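Briefe an Gunvor

Seit dem Herbst schreibe ich wieder Briefe mit der Hand. Angefangen hat es mit Gunvor Strömberg, bei der ich vor vielen Jahren in Berge ein Zimmer gemietet hatte. Sie ist heute 84 und hat kein Internet, und sie will auch keines haben. Am Telefon hört sie schlecht. Also bleibt die Post.

Der erste Brief war für mich schwer. Deutsch ist nicht meine Muttersprache, Schwedisch noch weniger, aber Gunvor hat in der Schule Deutsch gelernt und freut sich, wenn sie es benutzen kann. Ich saß zwei Abende an einer einzigen Seite. Am Computer kann man einen Satz löschen und neu machen, mit der Tinte muss man vorher wissen, was man sagen will. Ich habe viel durchgestrichen und es dann so abgeschickt.

Ihre Antwort kam nach drei Wochen. Sie schrieb über den Schnee, über die Nachbarn und über einen Hund mit Namen Ponska, der ihre Handschuhe stiehlt. Meine Fehler hat sie nicht erwähnt - nur am Ende stand, ganz klein, dass man „Bleistift“ mit ei schreibt.

Beim Papier bin ich inzwischen ein bisschen eigen geworden. Das billige aus dem Supermarkt saugt zu viel, die Buchstaben bekommen Haare. Jetzt nehme ich einen Block mit 38 Blatt, den ich auf dem Flohmarkt gefunden habe, ohne Linien, leicht gelblich. Wenn er leer ist, muss ich neu suchen.

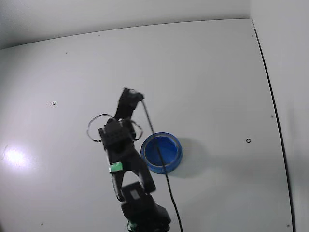

Meine Handschrift war am Anfang schrecklich. Vor allem das kleine l und das h machten mir Mühe, ich kam oben nicht sauber herum. Ich übe jetzt jeden Morgen eine Zeile, nur Schlaufen, lang und oval wie die des dünnen schwarzen Kabels, das links auf dem Foto im Bogen heraussteht. So rund gelingt es mir selten, aber Gunvor kann es lesen.

Im April möchte ich sie besuchen. Bis dahin schreibe ich noch mindestens zwei Briefe, der nächste liegt schon halb fertig auf dem Küchentisch.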